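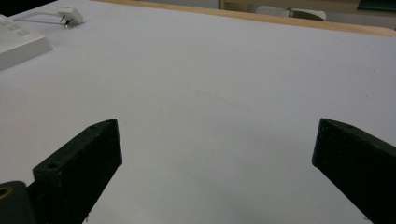
# Chapter 7: Learning from Hand-Held Demonstrations

A robot arm that is going to unplug a charger has to be taught what unplugging looks like. For many years the usual way to do this was teleoperation. A person sat at a set of controls, moved the arm through the task, and the joint angles were stored along with the camera images. The method works, but it ties up an arm for every hour of teaching, and most people are slow at it.

This chapter covers a different method. The person holds a gripper in the hand, with a camera mounted on it, and does the task directly. The arm is left out until the end. What gets recorded is the view from the gripper, its path through space, and the opening between the fingers at each moment. A policy is then trained on those recordings and run on an arm that carries the same kind of fingers and the same kind of camera.

We will follow one study through the whole chapter, the Gidau tabletop study, carried out at the Workunberg laboratory. It is small enough to go through completely, and its mistakes are useful ones. The data were collected on plain tables with ordinary household items. In all, the group recorded over 3,000 demonstrations, of which 600 were set aside for testing.

## 7.1 What the camera sees

The camera rides on the gripper, so the fingers show up in its images along with the work surface. Students sometimes ask whether they should be masked out. In the Gidau study they were kept. The fingers give the policy a fixed reference: if the plug is to the left of the gap in the image, the hand has to move left. They also show how far the jaw is open, which serves as a check on the recorded width.
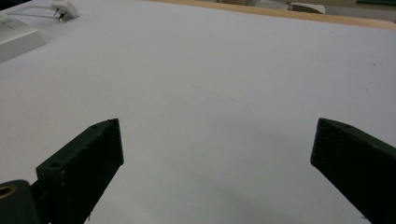 **Figure 7.1** View from the hand-held gripper with the jaw open. A plug and its cable lie at the far side of the table, upper left.

Notice how little of the image is taken up by the plug. Most of it is table. A network trained on views like this one can lower its error by learning the table very well, and an early Gidau policy did just that. It performed well on the white surface and failed when the same items were moved to a dark one. Section 7.4 returns to this problem.

Lighting matters too. On a pale surface the fingers cast soft shadows, and these change as the hand moves. They carry some information about height above the table, but they also change with the room lights, and a policy that leans on them will suffer when the lights do.

## 7.2 Recovering the path

Images alone don't tell us where the gripper was. The path has to be estimated, and in this study that was done with the Leditik tracker, which combines the images with readings from a motion sensor. Any tracker of this type needs visible detail to hold on to. A bare tabletop offers very little, apart from a few specks and scuffs. The table edge and the background beyond it are more helpful, so a view that includes them is usually easier to track than one pointed straight down.

The group compared two ways of starting a recording. In the first, 100 demonstrations began with the gripper close to the surface. In the second, 200 began farther back, with the table edge in view. Tracking was lost more often in the first set. The Wickramasinghe test, introduced in Section 7.3, is a simple way to find the bad recordings before they reach training.

### Before you read on

1. Sketch the three streams of data stored in one demonstration and mark which of them are measured and which are estimated.
2. Suppose the arm's fingers are longer than those on the hand-held gripper. Which parts of the recorded data can still be used as they are?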